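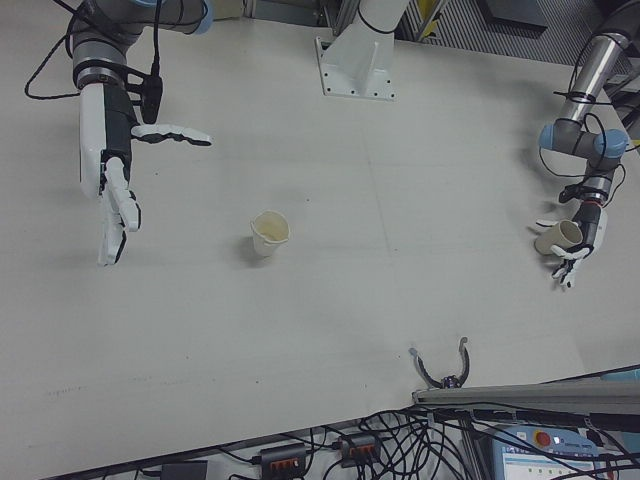
A white tabletop with faint gray scuffs and a seam.

A table that shows wear is doing its job

By Birdie Montoya

The public library in Mirkemdale plans to replace its reading room tables in June. There are 40 of them. The reason given is that the tops are scratched and stained and no longer look good in photographs. The new ones will be made by Söderlund and will cost $347 each, delivered.

I have used those tables for most of my adult life and I think this is a mistake. The tops are marked. The legs are straight, the joints are tight, and I have never sat at one that rocked. If the legs were failing I would be in favor of replacing them. A scratch doesn't stop anyone from reading a newspaper.

We have come to treat wear and damage as the same thing, and they should be kept apart. Damage is a split board, a bent leg, or a loose screw that catches a sleeve. It needs to be fixed, and sooner is cheaper. Wear is what happens when people put things down and pick them up again for years. It should have been expected on the day the table was bought.

The confusion costs money. It also changes how people behave. My dentist's office got new furniture last year, and there is now a sign on the side table asking patients not to put drinks on it. My sister bought a dining table that she keeps under a cloth, with a plastic sheet under the cloth. She has owned it for six years and I could not tell you what color it is. 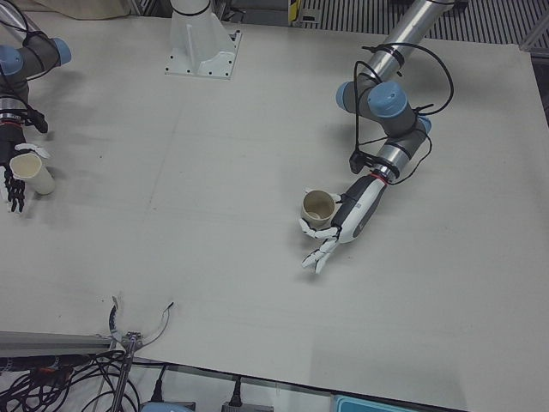

I talked about this with Soledad Thibodeaux, who refinished furniture in Stosbridge until her hands got too stiff for it. She told me that up to 80 percent of the tables brought to her had nothing wrong with them. People wanted them to look the way they did in the store. She did the work and took the money, but she usually tried first to talk the owner into a good cleaning and a coat of wax.

She also made a point against me that I should pass along. Some modern surfaces can't be refinished at all. Once a thin top layer is worn through, the material under it swells when it gets wet, and then the table really is finished. She is right about that, and it is an argument for looking at what the top is made of before buying. The library's present tables are solid maple. They could be sanded and sealed two or three more times before anyone had to think about new ones.

The library has not asked for a price on that work. I called to find out. The woman I spoke to was polite and said the decision had been made on appearance, and that the old tables would be offered for sale to residents.

I have room for one. I plan to put it in the kitchen and leave the top as it is.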